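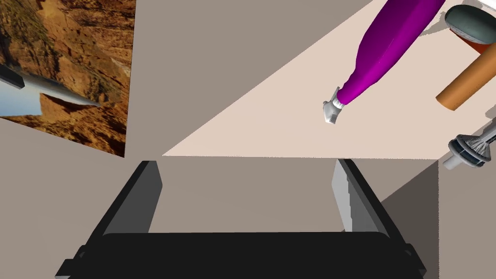 I went along to the open day at Vindine in May mainly to see their training simulator, Durnedum, because our workshop has been thinking of buying something of the sort and I'd rather sit in front of a thing for an afternoon than read any number of brochures. I'm glad I went, and I stayed a good deal longer than I meant to.

For anyone who hasn't come across it, Durnedum puts you in charge of a two-fingered gripper in a made-up room, and you practise picking things up from a table before anybody lets you near the real arm. Vindine had set up 3 desks in their front hall, each with a screen and a hand controller, and there was tea and a very decent fruit loaf at the back. Digby Brunton was looking after the desk I ended up at, and he couldn't have been kinder or more patient with a man who hasn't held a game controller since his children left home.

You get the view from behind and above the gripper, and it took me a while to get along with it. Left and right come naturally enough. Judging how far you are from the table is another matter, and I closed the fingers on thin air more times than I'd like to admit. Digby's tip was to stop short, line everything up with the fingers wide open, and only then go forward. I wrote that on the back of my programme and it helped enormously.

What I liked best was the odd assortment of things they give you to practise on. There's a long purple thing rather like a spray bottle, which I became quite fond of, and a tan-orange cylinder lying on its side, and a smooth grey-green dome I took for a computer mouse. They've even hung a big picture of desert cliffs and a white aircraft on the wall, and it does make a plain grey room feel a bit more like somewhere! I found the bottle the hardest of the lot, as I kept going for the fat part in the middle when I should have tried nearer the narrow end.

The picture is clear and the shading is soft and easy on the eyes. The menus are less good. The lettering is small, the restart button sits right next to the one for changing rooms (I pressed the wrong one twice), and there's no way to save a half-finished exercise. I asked about that and was told it's on the list.

There are 51 exercises in the standard set, and I got through 10 before my tea went cold. We have used the Horrocks package at work and it's quicker to learn, but everything in it is a cube or a ball, and people get bored. The yearly licence for Durnedum was quoted to me at 500 pounds a desk - more than I had hoped, though the controller is included. The Listeretti arm it's meant to go with was running in the next room, but the queue was long and I only watched from the doorway.

Four stars from me. I've asked for a month's trial, and I'll add a note once the apprentices have had a proper go on it.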